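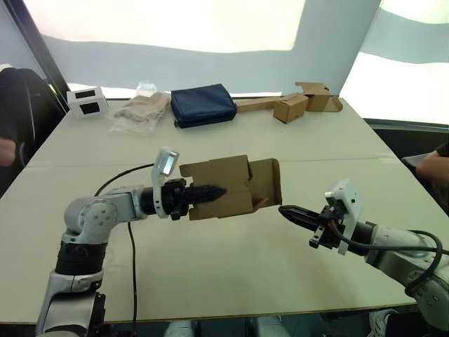 **1/4** Seit April testen wir das Faltpaket von Skastik, für alle, die (wie ich!) viel zu viele kleine Kartons von Hand falten. Beide Arme arbeiten an einem Zuschnitt mit Laschen, und ich könnte da ewig zugucken.
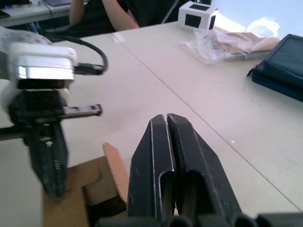 **2/4** Miete: 760 Euro im Monat, Einrichtung durch Deok-su Heo inklusive. Er war 3 Stunden bei uns, sehr geduldig.

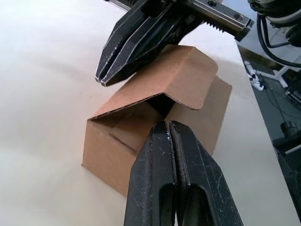 **3/4** Was mir noch fehlt: eine deutsche Anleitung. Und bei über 40 Kartons am Tag hätte ich gern ein zweites Magazin, das kostet leider extra.
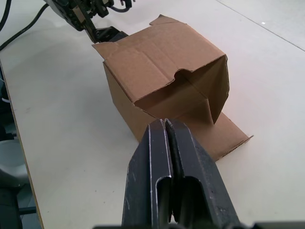
Oben die Lasche, die gern zickt.

**4/4** Fragen gern hier drunter!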